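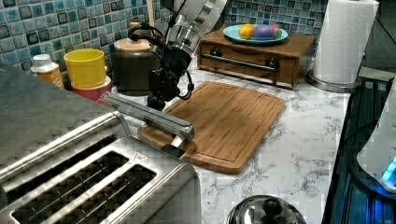

The bamboo board and the long knife on the worktop, mosaic tiles behind

Hello, and welcome to Miltden!

I'm Katalin Hegyi and I run a small cookery school with my friend Emiliano Urquijo, in a terraced house in Tarent with a kitchen far too nice for the two of us to keep to ourselves. We teach ordinary home cooking to ordinary home cooks, mostly people who've been getting by on toast and pasta and fancy a change (no shame in that, I love toast, and the toaster gets plenty of use at tea break).

I used to do the lunches at a primary school, 700 dinners a day at the busiest, and after that I wanted to cook for a table where I could see everybody's face. So our classes have seven people in them and that's the lot. Emiliano came to cooking through his grandmother's restaurant and he's the one you want for anything with a knife. He'll have you chopping an onion before you've got your coat off, nearly!

Our first class was on July 20, 2019, and it was soup. We've still got the recipe pinned up inside the pantry door, with splashes on it.

The kitchen

People always ask about the tiles. They're little glass squares in blues and teals, and they were up when we moved in. Emiliano wanted plain white. I won. The worktop is white with a grey marble pattern, lovely to roll pastry on and a devil for showing up beetroot.

We do nearly all our chopping on bamboo boards with a groove cut round the edge, so when you're slicing tomatoes or carving a chicken the juice stays on the board and off your shoes. They get washed by hand, dried standing up and oiled when they start looking thirsty. Please don't put yours in the dishwasher at home, I've seen what happens and it's very sad.

As for knives, one long one and one small one will get you through most things. Bring your own if you like and we'll sharpen it for you while you're here.

What we teach

Start with Gudeta, our beginners' course. It's knife work, soups, a proper roast and eggs every way we can think of. Ukis is the baking one, with bread, flatbreads and a few cakes, and it runs again from September. A single evening is £40 or £43 if you'd like to take a pudding home, and all the ingredients are included.

Aprons are on the hooks by the door. Wear shoes you don't mind getting floury, tell us about allergies when you book, and come hungry, as we sit down and eat whatever we've made.

Katalin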